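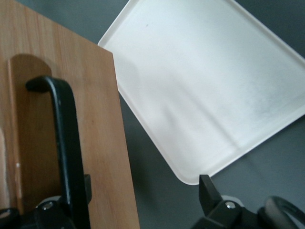

Wooden boards are the thing I get asked about most, ever since I wrote about rescuing my mother-in-law's old one from the shed, so I've finally put all my board tips on one page. I own more of them than any sensible person should (my husband has stopped commenting) and I treat them all the same way, whether they're for bread, cheese or the Sunday joint. I'm very fond of the honey-and-tan sort with fine darker streaks running along it and a few faint knots, and I like to have a white tray with a bit of a raised lip right next to the board when I'm working. Crumbs, peelings and the odd runaway cherry tomato go on the tray, and the board stays clear for the knife. It's such a small thing, but my worktop is a much calmer place for it!

Washing

Wash it by hand, both sides, every time. Both sides is the important bit. If you only wet the top, the top swells and the bottom doesn't, and after a few months of that you've got a board that rocks when you chop. I use hot water, a small squirt of washing-up liquid and an ordinary brush, going with the grain. Then a quick rinse, a wipe with a tea towel, and up on its edge to dry.

Please don't put it in the dishwasher. I know, I know. I did it once with a lovely beech one we'd been given when we moved in and it came out with a split I could post a letter through. And don't leave it soaking in the sink while you have your tea, because that's nearly as bad, just slower.

If you've had raw chicken on it, wash it straight away, and if you can manage it keep a separate board for meat. Mine has a dab of red nail varnish on the end so that visitors know which one to leave alone. It wears off every so often and I just dab it on again.

Drying

Stand it up. Flat on the worktop looks tidy, but the damp has nowhere to go underneath and that's where you get the black speckles. I used to prop mine against the kettle, which was daft because the kettle is always steaming. Now they go in an old toast rack -- one of the big hotel ones, from a car boot sale. Four boards fit if one of them is thin.

Keep them off the radiator too. My friend Soledad Montoya dried hers on the radiator all one winter and it curled up like a crisp. (She uses it as a fruit dish now and it looks very nice, so no great loss.)

Getting rid of smells

Onion and garlic are the worst, and fish comes close. Here's what I do:

Sprinkle a good handful of coarse salt over the board. Cut a lemon in half and use it like a scrubbing brush, squeezing a little as you go, until you've got a sort of grey slush. Leave it for 20 minutes, scrape it off, rinse and dry. For really stubborn garlic I do it again the next day.

Bicarbonate of soda works as well, mixed to a paste with a drop of water. I find it a bit of a nuisance to rinse out of the knife marks, so it's my second choice. White vinegar on a cloth is fine for a quick freshen up, and the smell of the vinegar goes off by itself once the board is dry.

Stains

Beetroot comes out with the lemon and salt if you catch it the same day. Turmeric doesn't, or it never has for me. I have a yellow patch the shape of Ireland on my favourite bread board and we've all got used to it. A sunny windowsill will fade it a bit over a few weeks, just turn the board over now and then so it doesn't dry out on one side.

Dark rings from a wet tin or a cast iron pan are a different matter and they need sanding, so read on.

Sanding

This puts people off and it needn't. You want two sheets of sandpaper, a medium one and a fine one, and something to wrap them round. A cork block is best, but I've used a child's building brick. Go outside if the weather's decent. Rub along the grain, never across it, or you'll have little scratches that show up the moment the oil goes on.

Start with the medium and keep going until the knife marks you mind about have gone. You don't have to get them all out! It's a chopping board, it's going to get more. Wipe the dust off with a damp cloth, let it dry completely, and you'll feel that the surface has gone slightly furry. That's normal. The fine paper takes the fur off, and then it's smooth as anything.

Round the corners over a touch while you're at it. Sharp corners are the bits that chip when you knock them on the tap. If yours has a handle or any sort of raised piece, do the join with a scrap of sandpaper folded over your fingertip, as that's where the old grease collects and a block won't reach.

Oiling

I oil mine when they start to look thirsty. The test is to flick a few drops of water on. If they sit up in beads, leave it alone. If they sink in and leave dark spots, it's time.

Use a food-safe mineral oil, the kind sold for chopping boards. Don't use olive oil or sunflower oil from the cupboard. It seems fine for a while and then it goes sticky and smells like the back of a chip shop, and the only cure is sanding the whole lot off. Ask me how I know. If anyone in the house has a nut allergy, read the label too, as some of the fancy oils are made from walnuts.

Warm the bottle in a jug of hot water first, it spreads much better. Pour a little puddle in the middle and rub it out to the edges with an old cotton rag (T-shirts are ideal, socks will do). Don't forget the ends, where you can see the cut grain, because they drink up more than the rest of the board put together. Leave it overnight, standing on its edge on a sheet of newspaper, and wipe off whatever hasn't gone in.

A brand new board wants doing three or four times in the first couple of weeks. After that I find every month or two is plenty. I do all 7 of mine in one go, with the radio on, and I rather look forward to it.

Stopping it sliding about

A damp dishcloth folded flat under the board does the trick. So does a square of that rubbery mesh you put under rugs, and it goes through the wash happily. If you do a lot of chopping on a tray, put the mesh between the tray and the board as well, or the whole thing will go skating off when you start on a swede.

A few odds and ends

The white trays I like can go grey with metal marks where you've scraped a knife or a tin over them. A bit of cream cleaner on a soft cloth usually shifts it, but try a corner first. Use something soft, as a scourer takes the shine off and then they mark even more.

A plastic dough scraper is the best friend a wooden board ever had. It gets dried-on pastry off without wetting anything, and it's handy for sweeping chopped veg into the pan. Much kinder to your knife than using the blade sideways, too.

Don't throw away a board that's too far gone for food. One of mine is a potting board by the back door and another lives under the iron in the utility room. Crescencio Calvo from our allotments cuts his into seed labels, and very smart they look.

And if you're buying, pick it up before you pay for it. It should feel a little heavier than you'd like. Lay it on a flat shelf and press each corner in turn, and if it rocks in the shop it'll rock at home.

I'm going to do knives next, in September, once the runner beans are out of the way. If you've got a trick for turmeric, do leave it in the comments -- I'd dearly love to lose Ireland.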